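Stiter Film Notes
Home | Guides | Subtitles | Prints and Posters | Archive

How to time subtitles for a short film trailer

2018-11-28
By Ida Wiegand

These steps cover timing and checking subtitles for a trailer of 2 to 3 minutes. They assume a locked picture, a finished sound mix and a dialogue list. If the edit is still changing, wait. Retiming after a recut takes longer than doing the work once.

1. Prepare the dialogue list

Put every spoken line on its own row, in the order it is heard, with the speaker's name in the first column. Trailers borrow lines from all over the film, so don't copy from the script. On the Petby trailer, Hemi Hoani worked from the shooting script and had to replace half the rows, as the actors had changed the wording on set.

Mark voice-over with VO. Mark any line that overlaps a title card, as it may need to move to the top of the picture.

2. Set the in and out points

Start each subtitle on the first frame of speech. End it a few frames after the last word, or on the next cut if the cut comes first. Leave a gap of two frames between one subtitle and the next so that the eye registers a change.

Keep every subtitle on screen for at least a second. A single shouted word may be shorter than that in the mix - extend the out point and leave the in point where it is. 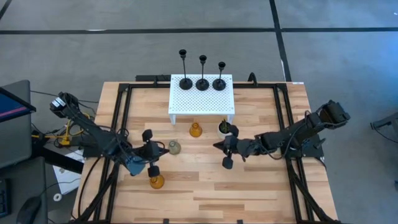
Cuts are the main difficulty in a trailer. A subtitle that runs a few frames past a cut makes the viewer read it again. Where a line is spoken over several quick shots, split it at a natural pause and place the break on the nearest cut. Pale detail low in the picture is the next thing to look for: white text over light, striped wood like the tabletop here needs a black outline, and the same text over a dark coat does not. Set the outline once for the whole file.

3. Break the lines

Use no more than two lines. Keep an adjective with its noun and a first name with its surname. If the text will not fit, shorten it, but keep the names and any word the viewer will hear clearly.

4. Export and check

Save the file as SRT with UTF-8 encoding. Name it with the title, language code and version number, for example gendar_en_v3.srt. Play it from start to finish at full size, then again with the sound off.

Jacobus Visser checks ours on a phone as well. Small text over a busy shot shows up there first.

Contact | Copyright Stiter Film Notes | Back to top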